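Home Projects Reports Partners Contact

Projects > Gukier > Progress reports > Demonstration visit

Gukier cable handling: report on the demonstration visit
Prepared for the Clurero fund by Apostolos Economou
April 1, 2021

The visit to the Illside guest house went ahead as planned. Two people from Kuzmenko attended, along with our own staff. The purpose was to show the fund what the grant has paid for so far and which household tasks the arm will be asked to learn next.

The morning was spent on cable sorting. We chose it because cables bend, slip and catch on each other, and the current control software handles rigid objects much better. The task is done by hand first, at a bedside table, so that the motions can be studied before they are tried on the arm.

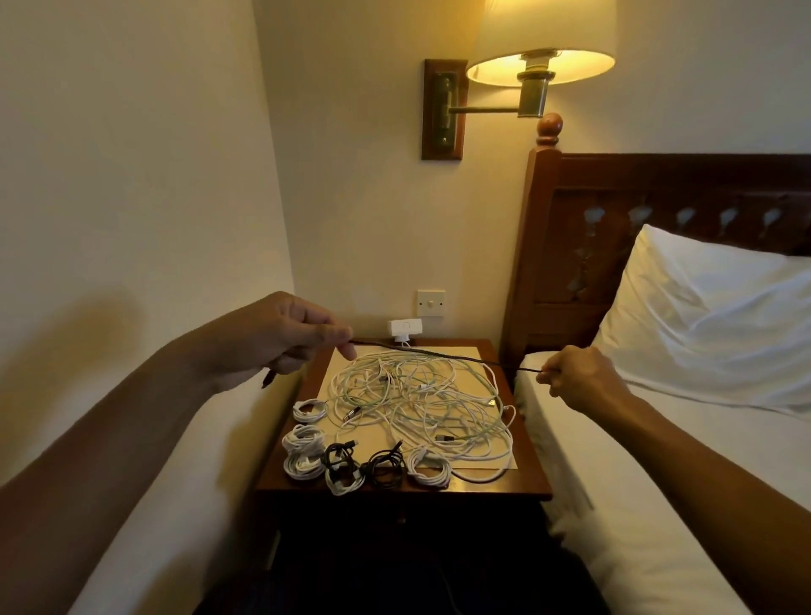 The Kuzmenko visitors asked how we define a finished item. Our working rule is a coil that keeps its shape when it is set down. They thought this was too loose for scoring and suggested a lift test. We will write one up before the next stage.

We now have 345 recordings of the hand task. Some 25 need to be relabeled, mostly because pulling a cable free and winding it were marked as one step. Relabeling is under way and does not affect the budget.

Black and white cables are mixed in the same pile on purpose. Sorting by color is not scored, but we want the software to follow one cable where it crosses another.

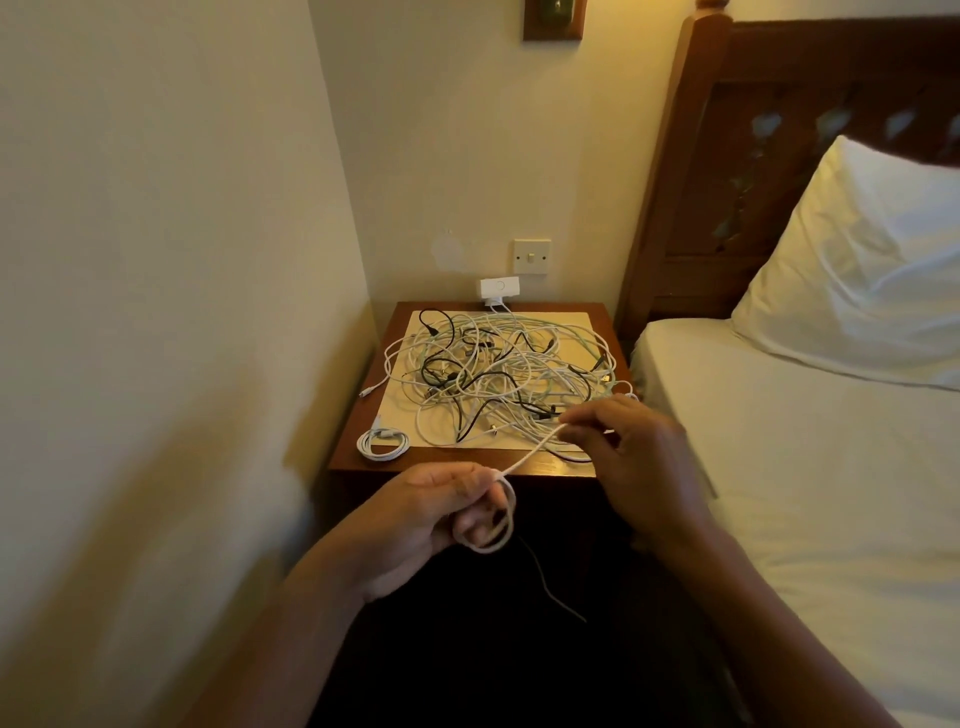 NEXT STEPS

The arm will attempt single-cable coiling first, with the cable already separated. Work on the full pile starts in July if the new fingertips arrive on time. The supplier has moved the delivery date once, and we have asked for written confirmation.

We request no change to the payment schedule. A cost statement will follow separately.

Related reports
Gukier: fingertip purchase and testing
Gukier: labeling guide, second version
Illside: room use agreement
Clurero fund: reporting dates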